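Teaching by remote control: frequently asked questions
Pelarero help pages, last updated June 25, 2020

What does it mean to show a task?
A person, whom we call the operator, moves the robot from a distance and carries out the task with its hands. The system records the joint positions and the camera views. One complete recording is a demonstration.

Do I need experience with robots?
No. New operators practice for 20 minutes with both hands before we keep any recording. Picking up a small box is a good first exercise.
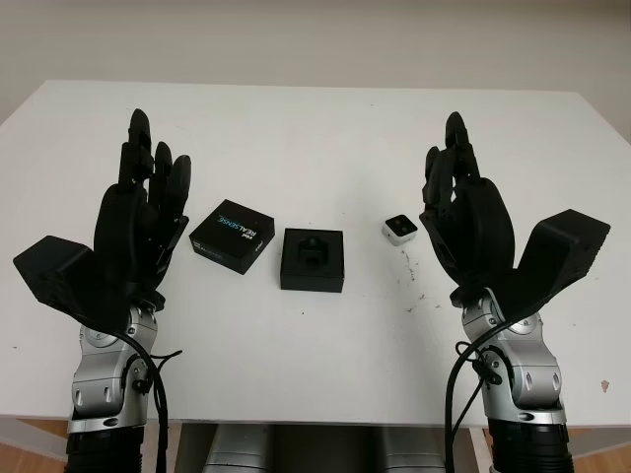 BEFORE YOU RECORD

How should I place the objects?
Leave enough free table between them so that the fingers can go around each one. A box may lie at an angle, and we even prefer it, for the robot should not learn only straight boxes.

How many demonstrations does one task need?
For a simple pick we ask for 105. A task where one object must be brought close to another needs more, and our longest set has 600.

DURING THE RECORDING

Must I use both hands?
Only if the task asks for it. Keep the other hand raised and still – small movements of it are also recorded, and Tevik, our training software, will try to copy them.

What if the grip is not good?
Open the fingers slowly and try again. Do not delete the recording. Mark it as "corrected", and it can be used later.
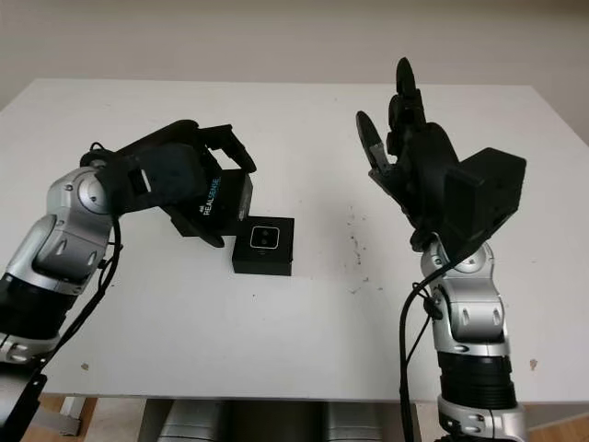 Left hand holding a RealSense camera close to a small black box, right hand raised.

May I take a break?
Yes, please do. After 6 demonstrations in a row most operators become less exact. Save your work first, then release the controls.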